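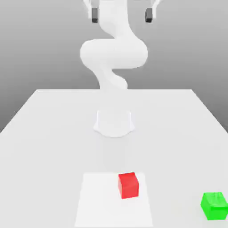
Duluth, Minn., 7/30/19

The Flasby is a folding worktable sold by Jutinia, and I have had one in my back room since March. It costs $195 without the shelf. I bought it to replace a desk that had gotten too small for cutting fabric and wrapping parcels.

Assembly took most of an evening. The legs go on with four bolts each and the kit comes with one wrench, a short one that scrapes your knuckles on the inner bolts. Use your own socket wrench if you have one. The instructions are drawings only, and step 3 shows the crossbar upside down. I put it on that way, took it off again, and lost a washer under the radiator. Jutinia mailed me a new one without charge, but it took nine days.

The top is white with a dull finish. Pencil comes off with a damp cloth. Ballpoint does not, at least not all of it. I had a mug of tea on it overnight and there was no ring in the morning. Glue from a hot glue gun peels off once it cools.

It is listed as holding 100 pounds. I have had a sewing machine and a stack of books on it, well short of that, and it does not sag. It does wobble a little side to side when the machine runs fast. Tightening the crossbar helped for a few weeks - then I had to do it again. Fiorella Bellini, my neighbor, has the older Urka table and hers is steadier, but it weighs a lot more and does not fold.

Folding is easy with two people. Alone, I tip it on its long side and do one pair of legs at a time. The catch on the left pair is stiff and I pinched a finger in it twice before I learned to push with my palm.

The height is fixed, and a bit low for standing work. Zinash Ambaye at the fabric store put hers on bed risers, and I have since done the same.

I would buy it again at this price, without the shelf. The shelf is an extra $40 and hits your knees.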